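# Punchbags out of bin liners: Finow's youth club makes do

The youth club at Finow has been without a punchbag since the old leather one was retired in September, its seams having given up before any of the boxers did. A replacement of the same make costs £169, and the club's equipment fund stands at £42, a sum that will stretch to skipping ropes and possibly some tea.

Lena Makowska, who runs the Saturday session, has therefore set her members a challenge. Each group gets black bin bags, a roll of silver duct tape and as many old clothes as it can carry from the donation pile, and has until noon to produce something that can be hit.

"I said it had to hang up and it had to have some weight to it," she said. "I should have said which of those mattered more."

The results so far have been mixed. One group filled its bag with woollen jumpers and produced what several members described as a very good cushion. Another used jeans and could not lift it. A third spent most of the morning arguing over a name and settled on Tumik, after which there was time for only a little stuffing.

Delia Cabral, who teaches the younger ones their footwork, is in favour of the whole business, although she has asked that zips and belt buckles be taken out first. "You only need to find a zip once," she said.

The club has also written to Plindo, the sports shop on the ring road, to ask whether it might have anything returned or slightly dented. It has yet to hear back. A sponsored skip is planned for later in the term, with a target of £2,000, which would pay for two proper bags, a wall bracket and new mats. The last one raised £1,943, and the missing £57 is still brought up at meetings.

Hanging has proved the harder half of the challenge. The hall's walls may not be drilled, under the terms of the lease, and that leaves the stick-on sort of hook, sold for tea towels and light coats. The black bag in the side room has one of these, small and white, with the twisted neck bound in a crumpled wad of silver tape that loops over it, and the stuffed end sits on the carpet, where it puts rather less strain on the arrangement. Ms Makowska has ruled that it counts as hanging. Gentle jabs only, she added, and no kicking until the bracket is paid for.
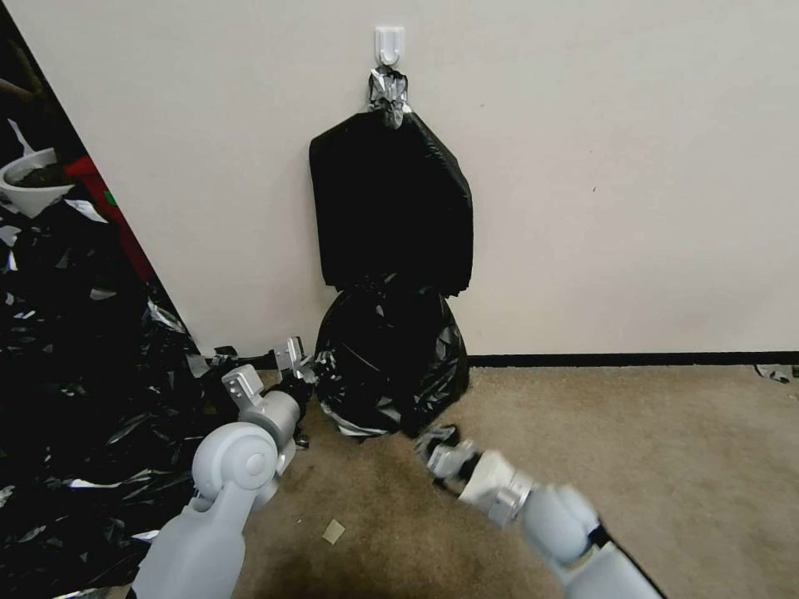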